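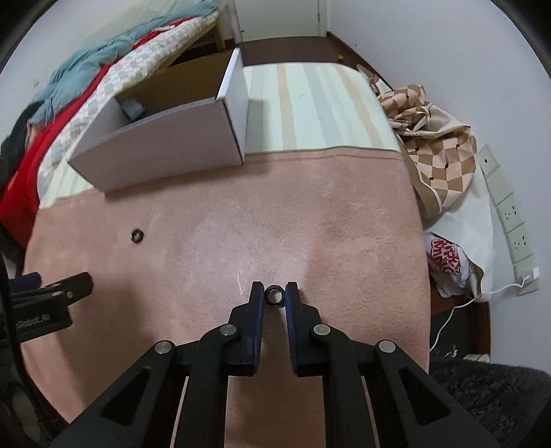
A hand-held gripper at work on the sorting task, with a small black ring between the fingertips.

CALIMLIM STUDENTS COMPLETE HOUSEHOLD MANIPULATION PROJECT

Students of the second-year automation course at Calimlim Technical College have completed a set of 2,000 recorded hand movements for their project Hernolus, the college announced in October 2022. The recordings will be used to train a robot arm to pick up and put away small household items.

The work was carried out with hand-held grippers, which a student operates directly. Participants were asked to practice at home, on beds, tables and floors, so that the material would reflect ordinary living conditions. Each of the students contributed at least 70 recordings. A further 369 were rejected during review and are not part of the final set.

"Small parts are the most demanding portion of the assignment," said Bent Bech, who teaches the course. "A ring offers very little to hold, and the fingers must meet it at the correct height. The students learned a great deal from the attempts we had to discard."

The project received materials from the local supplier Preltar. Students wrote the review software themselves and documented it in a report of 167 pages, which may be consulted in the college library.

The trained arm will be shown at the Fovia student competition in November, where the Calimlim team is entered in the household class. Entries in that class are judged on accuracy and on the condition of the items after handling. First-year students may apply to join the team as assistants until the end of the month.

Share (12)
3 comments

marlow_k: Congratulations to the whole class. Will the competition be open to the public?

T. Rasmunde: My daughter did hers on the kitchen floor for two weeks. We are all very glad it is finished!

oldlathe: Would like to read the report. Does the library lend it out or is it reading room only?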